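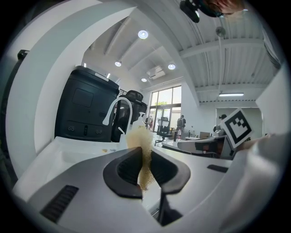

The engineer who runs gripper trials at Lesico doesn't like the word "winner." Her group has spent since December comparing two hand-held grippers, one from Astex and one from Quintana, at a sink in the office, and she thinks most published comparisons are close to useless.

"People pick a foam block, close the fingers on it 90 times and report a score," she said. "I have no idea what that score says about kitchen work."

Her log stands at 3327 grasps. I asked whether that settled anything. "It settled that our first test plan was bad," she said. The Manska controller dropped marker tracking in 47 of them, and she suspects the software more than the fingers — though she can't prove it yet.

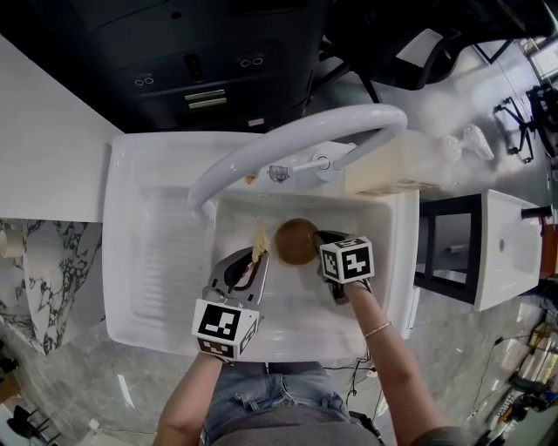 She is no kinder about two-handed work. Using a gripper in each hand over a basin is slow, she said, and new operators need about 11 sessions before their numbers mean much. "Before that you're measuring the person. The vendors leave that out."

Would she buy either one? "With my own money? No." She wants the rubber pads tested against grit first, and she wants the raw logs from Astex, which she has asked for twice.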